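Settled, sort of

13 Jan 2019

So the letter came! I'd been telling everyone it would be a nice thick envelope with a crest on it, and it was one thin sheet folded in three, with my middle name spelt wrong. But it says what it needs to say. I have permanent residence, I can stay as long as I like, and I don't have to think about that dreadful online portal again for years.

A few of you have asked how it all went, so I'll write it down while I still remember (and while I'm still a bit cross about some of it).

I started in June, which I thought was wildly early. I'd read somewhere that you want your bank statements, your rental contract and your tax papers all dated close together, so I spent a whole weekend printing things and putting them in plastic sleeves. Then I discovered they don't want plastic sleeves. There is a line on page 8 of the guidance notes that says so, in bold, and I had sailed straight past it.

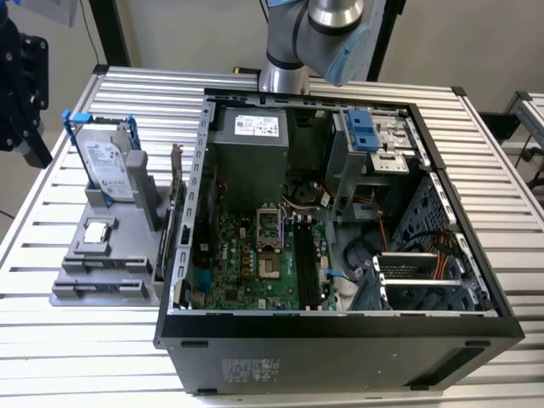 The translations were the expensive bit. My birth certificate is one page long and has hardly any words on it, but it needed a sworn translator, then a stamp, then another stamp to say the first stamp was a proper stamp. I used a small office called Nisbet, up two flights of stairs over a bakery, and they were lovely. They also spotted that my degree certificate had a different surname from my passport, so that meant the marriage certificate had to be translated too. More stamps!

People always want to know about money. All in, with fees, translations, photos and two train trips to the regional office, it came to 2615. I'd budgeted 3000, so I felt quite smug for an afternoon, and then the boiler went. I did get a quote from one of those relocation firms, Jundier, early on. They were perfectly pleasant on the phone but wanted more than my entire budget just to fill in the forms for me, and I can fill in a form. I've had practice.

The interview was the part I'd been dreading. I'd made flashcards – history, rivers, who does what in the government – and my friend İlker Yüksel tested me on them every evening for a fortnight. He went through the same thing a couple of years ago and is a merciless examiner. I went in with all that swimming about in my head and the woman behind the desk asked me where I bought my vegetables.

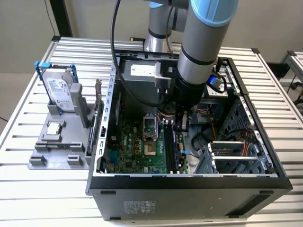 I was in there for 20 minutes, and most of that was her typing. She did ask why I wanted to stay and I gave a rather wobbly speech about the hills and the neighbours and my allotment, and she nodded and typed a very short sentence. I'd love to know what it was.

Then came the waiting. I checked the portal every morning with my tea, and it said "in progress" right up to the day the letter arrived. It still says "in progress" now, if anyone's wondering.

Citizenship is a separate question and I haven't made up my mind. I'd have to wait a few more years anyway, and there's a proper language exam, with listening (my weak spot, especially if anyone mumbles). İlker says I should sign up for the evening course at Tullovari and stop making excuses. The new term starts soon and I've got the leaflet on the fridge.

If you're at the start of all this and want my checklist, leave a comment and I'll email it over. It's a bit scruffy and there's a coffee ring on the scan, but the order of the documents is right.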